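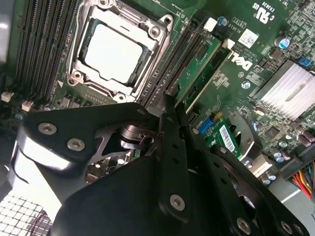
Hi everyone,

Sorry to be slow on this one. I was hoping to have the last batch of numbers in hand before I wrote back, and then I had to go through half of them twice. Quoting the question first, so the people who only get the digest can follow along:

> Thanks for sharing the Stondis draft. I liked it a lot, but I'm stuck
> on section four. You say the wrist view alone is enough to line up on
> a memory slot, even with the fingers covering a good part of the board.
> At Rarville we tried the same thing with a policy trained on an overhead
> view and it fell apart as soon as we went to the wrist. Are you masking
> the gripper out? And how many demonstrations did you need?

Good questions, both of them! We are not masking the gripper. We did at first, and I was quite attached to the idea (I spent most of last July on the mask code), but the results got better when I took it out. My best guess is that the fingers tell the network where the tip is, and once you paint them over it has to get that from the joint readings, and on our arm those drift a little during a long day. I would love to hear from anyone who has seen the opposite.

What we do is predict an offset from the fingertip to the target slot in the image, and then let a plain old controller close the gap in small steps. The processor socket turned out to be a very handy landmark, with a bank of memory slots on either side of it. When part of one bank goes behind the linkage, the socket is usually still in view, and the network seems happy to work from that.

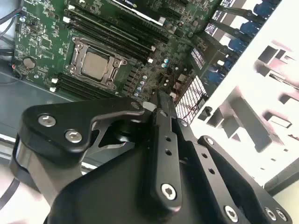 Wrist view over the open case, with the CPU socket between the two banks of RAM slots.

As for the data, the full set is 1,444 demonstrations, but please don't let that scare you off. We trained on some 700 of them and got nearly the same result. On the held-out test the policy lined up correctly in 88 of 121 trials. Most of the misses were one slot over — the right bank, the wrong slot — and I don't have a good fix for that yet. Glare on bright metal was the other big one.

One caution: all of this is alignment only. Pushing the module home is a separate problem with force in it, and the draft should say so more plainly than it does. I'll fix that paragraph.

If your old Baxter setup at Rarville is still running, I'd be very curious what happens when you retrain from scratch on wrist views and skip the overhead weights entirely. The training code is in the Serska repository, in the alignment folder, and the readme is a bit thin, so write to me if you get stuck.

Warm regards to all,
the Stondis alignment group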